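Why does a pear go soft from the inside?

Have you ever bitten into a pear and got a mouthful of something like brown porridge? I have, and I was at my gran's table at the time, so I had to swallow it. It looked perfect on the outside! I've been nosy about pears ever since, so let me tell you what I've found out.

First, a pear is alive when you pick it. It isn't running about, obviously, but the tiny parts it's made of (they're called cells) are still working away. They take in oxygen from the air, they use up some of the food stored inside the fruit, and they give out a bit of heat. Scientists call this respiration. You're doing it too, right now, while you read.

Most fruit you know gets ripe on the tree. Pears are a bit awkward. If you leave most sorts hanging on the branch until they're properly soft, they can turn mushy and brown in the middle before the outside looks ready. So growers pick them hard. If you tried one then, you'd think you were chewing a candle.

I used to live near Onham, where my neighbour Rungnapa Thongdee had 53 pear trees and a very long ladder. She taught me her test for picking. You hold the pear in your palm and tip it up gently until it's lying sideways. If the stalk comes away from the branch, it's ready. If it hangs on, leave it alone and come back another day. I pulled one off too early once and she made me carry it round in my pocket all afternoon.

So how does a hard pear turn into a juicy one? It makes a gas! You can't see it, and you won't smell it in your kitchen, but it's called ethylene (say it "eth-ill-een"). Ethylene is a sort of message. It tells the pear's cells to get on with ripening. The starch inside, which doesn't taste of much, gets turned into sugar. The stuff that glues the cells together starts to come apart, and that's what makes the flesh soft.

Bananas give off ethylene too. If you put a hard pear in a paper bag with a ripe banana, the gas gets trapped in there with them and the pear usually ripens faster. The fridge does the opposite. Cold slows everything down, so a pear in there can stay firm for ages.

You can try this yourself. Get 2 hard pears of the same sort. Put one in a paper bag with a banana, and leave the other on a shelf by itself. Press each one very gently near the stalk every morning, and write down how it feels. The top bit, by the stalk, is the place to check, as the middle softens before the outside does – if you wait until the fat part feels squashy, you've probably got porridge.

And the gritty bits? Those are called stone cells. They have very thick, tough walls, and they sit in little clumps all through the flesh. Quinces have them as well.

One more thing. A pink patch on a pear doesn't tell you it's ripe. Often it's just the side that got more sun, a bit like your nose in June. Some pears never go pink at all and they're every bit as sweet, so use your thumb and ignore the colour.
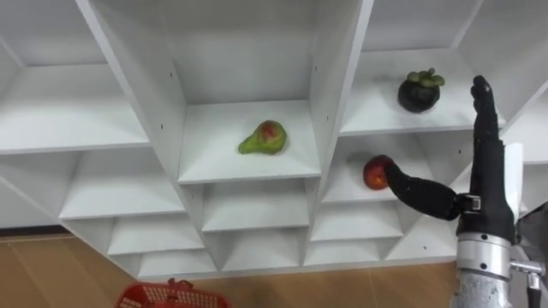 A green pear with a pinkish-red blush, lying on its side on a white shelf.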